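Filed under: Student Projects / Interiors and Everyday Space

Fitting out a small bathroom
Project report by Tsegereda Worku and Florêncio Cunha
8/24/25

We picked the bathroom because it was the smallest room on the project list and we thought it would be quick. It took longer than the kitchen groups needed. The task was to keep a vanity cabinet and a toilet in one small room and leave enough floor to clean properly.

We started with paper plans at Kastlow, then marked the outlines on the floor with tape. The cabinet was the first problem. Our first choice, from the Dresura range, was too deep, and its door opened into the space where a person stands. We changed to a shallower one and lost a shelf, so the spare toilet rolls had to go elsewhere. We have not solved that well. At the moment they are on the windowsill in our plan, and our tutor has already marked it as a weak point.

The toilet stayed against the back wall. We kept it white, the same as the cabinet, with a grey wall behind. Florêncio wanted a darker grey, but the sample made the corner gloomy.

We also asked 22 students in our year what annoyed them most about cleaning a small bathroom. The floor behind the toilet came first, and the bin came second. People said it was always in the way – and then that they would not want to be without one. A round bin is easier to wipe, but it wastes a bit of space in a corner. We tried ours in 2 places and still disagree. By the cabinet it blocks the door. In front of the toilet it is easy to reach and has to be moved for mopping.

If we did the project again, we would draw the open lid and open doors on the plan from the start. We only drew them closed, and had to redo two sheets in August.
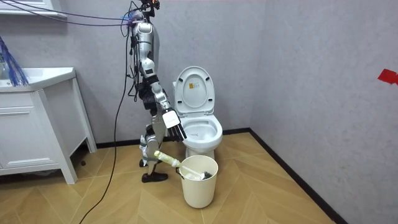

Department of Interior and Product Studies

White vanity cabinet to the left, toilet with the lid up, and the cream bin on the floor in front of it. Drawings and the full survey answers are in the project folder.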